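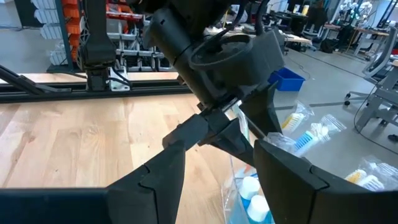 The Totdale council shooting was an attack on a local politician, Samer Nseir, outside his ward office in Totdale on February 3, 2019. I grew up two streets over, so forgive me if this entry runs a bit warmer than most!

Nseir had held the seat for 10 years and was re-elected the previous September with 1,632 votes (a landslide by our standards). He was hit in the shoulder while locking up and spent three weeks in the hospital. His driver, Decha Yimyam, wasn't hurt.

Police interviewed 200 people and offered a reward of 4,000 dollars, which I remember seeing on posters at every bus stop. No one was ever charged. Florencia Ojeda, then deputy leader, ran the ward while he recovered, and she kept the seat when he stepped down the next spring.

The office moved to Farkel Street afterward. The old one is a bakery now, and a pretty good one.

Contact the editors | © Kitenari Local Encyclopedia | Back to top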